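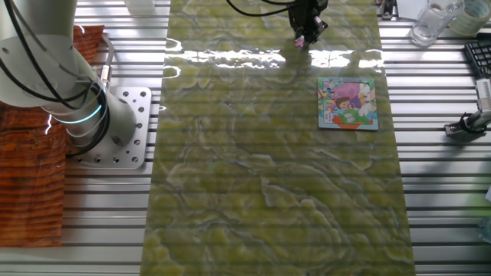
サイト内検索　キーワードを入力　検索

Vakonを使ってみた感想(卓上アーム+手首カメラで子ども用パズル)

以前の記事でIseoからの乗り換えを考えていると書いたところ、思いのほかたくさんの方から「で、結局どうしたの」と聞かれまして、ずいぶんお待たせしてしまいました。Vakonに移りました。移ってからしばらく毎日のように触っていましたので、そろそろ感想を書いてもいいころかなと思います。例によって長いです。お茶でも淹れてから読んでください。

まずVakonが何かというところからですが、Drurkachというところが出しているアーム用の統合ソフトで、カメラの較正、物体の姿勢推定、軌道計画、それから一連の動作を組み立てる画面までがひとまとまりになっています。うちのように固定カメラと手首カメラの2台をつないで、片方で全体を見ながらもう片方で手元を見る、という使い方を最初から想定してくれているのが、わたしにはとてもありがたいところでした。Iseoのときはこの2台の座標をそろえるのに自作のスクリプトを間に挟んでいて、そのスクリプトがまた、少しカメラをずらすたびに機嫌を損ねるのです。書いたのはわたしなので文句も言えません。

題材はここのところずっと、子ども用のジグソーパズルです。水色の縁に、女の子だったり蝶だったり花だったりがにぎやかに描かれているような、ああいう盤ですね。ピースをつまむ、持ち上げる、はめる。人間の小さい子が毎日やっていることなのに、ソフトの側から見ると、薄い、色が周りと同じ、隙間がほとんどない、と困ることばかりで、知覚と計画の両方を試すにはなかなかよい題材だと思っています(あと、机の上がかわいくなるので気持ちが明るくなります!)。

■ 導入と較正

インストールは拍子抜けするほどすんなりいきました。依存関係で半日つぶす覚悟をしてコーヒー豆まで挽いておいたのに、豆の香りがまだ残っているうちに起動画面が出てきました。設定ファイルは素直なテキストで、コメントも書けます。コメントが書ける設定ファイルというのは本当にいいものです。三か月後の自分に手紙を残しておけますから。

手首カメラの較正はVerbruggenという付属のモジュールが受け持ちます。ボードをいろいろな角度から見せると、どの姿勢が足りないかを画面の隅に小さな扇形で教えてくれて、塗りつぶされていくのがちょっとしたゲームのようで楽しいです。ただ、扇形が全部埋まっても結果がよいとは限りません。わたしは最初、ボードを近くに寄せた姿勢ばかりで埋めてしまい、少し離れたところで目に見えてずれました。遠めの姿勢も混ぜてやり直したら落ち着きました。説明書にもひとこと書いてあるのですが、字が小さいうえに注釈の注釈のようなところにあるので、これから始める方はどうか気をつけてください。

もうひとつ、較正結果を名前つきで保存しておけるのが地味に便利です。グリッパの指を替えたとき、前の指に戻したとき、いちいち取り直さなくて済みます。Iseoでは上書きしかできなくて、日付をつけたフォルダがどんどん増えていったものでした。

■ 知覚まわり

いちばん期待していて、いちばん評価に迷ったのがここです。

うちの作業台は畝のあるアルミの台で、その上に緑の大理石柄のマットを敷いています。見た目が好きなので使い続けているのですが、画像処理にとってはなかなか意地の悪い背景で、つやがあるので照明は映り込むし、うねうねした模様は輪郭に見えるし、おまけに縞まで入って見えます。Iseoの物体検出はこの模様をよくピースと間違えました。マットの真ん中の、何もないところに向かって堂々と手を伸ばしていくアームを見るのは、かわいそうなような、おかしいような気持ちになるものです。

Vakonの検出器は、既定の設定のままでもこの誤りがぐっと減りました。盤の外枠をまず見つけて、その平面を基準にしてから細かいところを見る、という順番になっているそうで、なるほど枠さえつかまえてしまえば外側の模様には惑わされにくいわけです。斜めから見た盤でも枠の推定はよく粘ります。画面の下のほうで盤が見切れてしまっても、残った辺と角からそれらしい四角を引いてくれます。

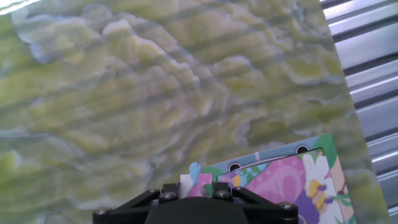
手首カメラの視野。盤は水色の縁と丸い穴が見える向きです。

こういう近さになると、画面の手前はグリッパがどんと占めてしまいます。Vakonにはグリッパの形を登録して検出の対象から外しておく機能があって、これを入れるか入れないかで結果がまるで違いました。入れないと、黒いブラケットに並んだねじの頭を盤の特徴点として拾ってしまうことがあるのです。ねじはアームと一緒に動きますから、盤が手首についてくるという、たいへん不思議な世界ができあがります。登録は画面の上で輪郭をなぞるだけで、わたしのような不器用な者でもできました。なぞったあとで少し外側に太らせる設定もあり、うちではひとつ太めがちょうどよかったです。

苦手なものもちゃんとあります。ピースの色が盤の絵とつながっているところ、たとえばピンクの羽の続きにピンクのピースがあるようなところでは、境目をよく見失います。ピースが少し持ち上がっているのか、まだ収まっているのか、その判断も揺れます。固定カメラの映像を併用するとましになりますが、今度は処理がひと呼吸遅れます。このひと呼吸をどう見るかは、用途しだいでしょう。うちは急いでいないので併用にしています。

それから照明の映り込みです。白く飛んだところは「見えていない」と扱ってくれるので、変な自信を持たれるよりずっとよいのですが、飛んだところに盤の角が重なると、枠の推定そのものを丸ごとあきらめてしまいます。もう少し粘ってくれてもいいのに、と画面に向かってつぶやいてしまいました。わたしはブラインドの角度でどうにかしています。午後3時を過ぎると日の入り方が変わるので、そのたびに席を立つのもよい運動です。

■ 軌道計画

こちらは手放しでほめます。

つまんだあとの計画が、とにかくおとなしいのです。Iseoは最短で行こうとして、ときどき肘をぐいっと外に張り出すことがあり、わたしは台の脇に置いたコップをずいぶん心配したものでした。Vakonは立ち入ってほしくない場所を箱で囲んでおけるうえに、囲んでいないところでも前の姿勢からあまり離れない解を選んでくれます。ケーブルの束に余計なねじれがかからないように、手首の回転の上限を作業ごとに変えられるのもいいですね。この設定、最初はどこにあるのか見つけられず、画面の中をさんざん歩き回りました。「作業」タブの中の「姿勢の好み」という、なんだか文学的な名前の項目の下にあります。

はめる動作には、押し当てながら小さく探る専用の動きが用意されていて、探る幅と力の上限を決めてやるだけで使えます。力の上限は、既定値だとうちの盤には強すぎました。盤ごとずるっと滑ってしまうのです。下げたら下げたで、今度は縁に乗り上げたまま「はまりました」と報告してきます。しばらく行ったり来たりして、いまは低めの力で長めに探らせています。

ひとつの設定を詰めきったところで数えてみたら、つまんで持ち上げるところまでの成功率は95%でした。はめるところまで通しの数字は、盤によってばらつきがひどくて、まだお見せできるようなものではありません。もう少し盤の種類をそろえてから、別の記事にします。

■ 動作を組み立てる画面

箱を線でつないでいく、おなじみの形です。わたしは箱と線があまり好きではなく、すぐに蜘蛛の巣のようにしてしまうたちなのですが、Vakonは同じ内容をテキストでも編集できて、どちらで直してももう片方に反映されます。若い同僚は箱、わたしはテキスト。それで喧嘩せずに同じものを触れるのですから、うちにとってはこれだけでも乗り換えた甲斐がありました。

失敗したときの巻き戻しもよくできています。どの時点で何を見て何を計画したかが時系列に並んでいて、つまみを動かすと、固定カメラの絵と手首カメラの絵とアームの姿勢がそろって戻っていきます。あれ、なんでいま空振りしたの、というときに、以前ならログの数字をにらんでいたところが、絵を見れば「ああ、ここで枠がひと回り小さく出ている」とわかる。ついつい失敗していない回まで眺めてしまい、気がつくとお昼を食べそこねています。

ただし記録はかなり場所を食います。古いものから自動で消す設定が最初は切ってあるので、入れておくことをおすすめします。わたしは入れていなくて、6月のある朝、ディスクがいっぱいで起動しない、という目にあいました。

■ サポートのこと

Drurkachの利用者掲示板で、グリッパの輪郭登録が再起動のたびに消えると書き込んだところ、開発のDalibor Slaninaさんから、とても丁寧な返事をいただきました。保存先のフォルダの書き込み権限が足りないのではないか、とのことで、見てみたらまさにそのとおり。こちらの不手際だったのに、次の版では警告を出すようにします、とまで言ってくださって、恐縮しつつうれしかったです。

日本語の説明書はまだありません。英語の文章は平易で、図も多いので、辞書があれば困らないと思いますが、画面の日本語訳のほうはところどころ味わい深いことになっています。「把持」が「我慢」になっている箇所を見つけたときは、少し元気が出ました。

■ どんな方に向くか

カメラを複数つないで、近くで細かい作業をさせたい方には、安心しておすすめできます。広い場所で大きなものを運ぶような使い方は試していないので、なんとも言えません。Iseoで長年積み上げた資産のある方は、動作の定義を読み込む変換機能がついてはいるのですが、条件分岐の入れ子が深いと途中で平らにならされてしまうので、そこは手で直すつもりでいてください。わたしは2晩かかりました。

星をつけるなら、軌道計画と巻き戻しは満点、知覚は同系色のところでひとつ減らして、説明書の注釈の字の小ささでもう少しだけ減らしたい、という気持ちです。次は盤を傾けて置いたときの話を書くつもりで、いま台の上にいろいろな厚みの板を並べては首をひねっています。こんな条件を試してほしい、というご希望があれば、コメント欄に気軽に書いてくださいね。

当サイトでは、利便性の向上のためにCookieを使用しています。閲覧を続けることで、Cookieの使用に同意したものとみなされます。　同意する　詳細設定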